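Ludby Vanity Unit: Set-up and Care Guide
Section 4. Setting out the countertop

By this point the unit should be level, the waste connected and the tap turning on in the direction you expected. If any of those is untrue, go back to Section 3. We'll wait.

This section covers what goes on the top once the plumbing is finished. Fitters tend to leave before this stage, and most of the calls we take at the Rellville office begin after they've gone.

Before you start

You will need the unit, a soft cloth, a mug, a vase if you must, and whatever you clean your teeth with. The Ludby top is stone and the veining differs from one to the next. A darker streak is not a crack. Please run a fingernail across it before ringing us. If the nail doesn't catch, it's a streak, and you've paid for it.

4.1 Clearing the top

1. Peel off the protective film. It comes away in one piece if you start at a back corner and in 40 pieces if you start anywhere else.
2. Wipe the stone with a damp cloth and dry it. Plain water is enough.
3. Rinse the basin and check that nothing is sitting on the drain. Screws, washers and the little bag of spare washers all like to end up there.

Caution: no bleach, no limescale remover, no vinegar. Your grandmother's vinegar trick was meant for a different surface.

4.2 The vase

4. Stand the vase at the back, to one side of the tap. Choose the side that leaves the lever free to move through its full travel.
5. Keep it small. A tall vase next to a tap gets elbowed, usually by someone with soap in their eyes.
6. If the flowers are real, lift the vase once a week and dry underneath. If they are artificial, dust them, and stop telling guests they're doing well.

4.3 The mug

The Ramon tumbler supplied with earlier units has been discontinued, mainly because it fell over. An ordinary mug does the job better.

7. Place the mug on the open part of the top, clear of the basin. Too near the basin and it collects splashes - too near the edge and it collects sleeves.
8. Stand the toothbrush in it with the bristles up. We wouldn't mention this if we hadn't been asked.
9. Empty the mug every few days. Water runs down the handle of the brush and gathers at the bottom, where it turns into something with a colour.

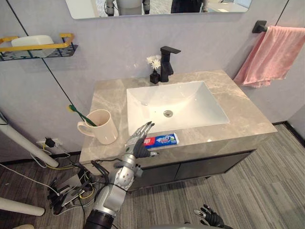

4.4 The toothpaste

10. Give the tube a fixed place. In the mug with the brush is fine if the mug is wide enough, and lying flat on the top is fine too.
11. Put the cap on before you put the tube down. Dried toothpaste comes off stone with a damp cloth and a bit of patience. Don't use a knife, a coin or the edge of a bank card.
12. Keep the tube back from the front edge. Tubes roll when they're new and slither when they're nearly finished.

Note: households of 2 or more will disagree about where the toothpaste lives. This isn't covered by the guarantee.

4.5 Carpeted bathrooms

We would have chosen tiles, but it's your house. If the unit stands on carpet:

13. Lay a washable mat in front of the basin.
14. Check the level again after a month. Carpet settles under the weight and the unit settles with it, seldom evenly.
15. Mop up spills on the top straight away, before they reach the front corner and find their way down.

Parts and replacements

Drain cover: part 164
Basin sealant, white: part 552
Both can be ordered from the Ruawai warehouse. Please quote the part number - "the round thing" has led to some very odd parcels.

Section 5 deals with the drawers, and with what to do when one of them won't close.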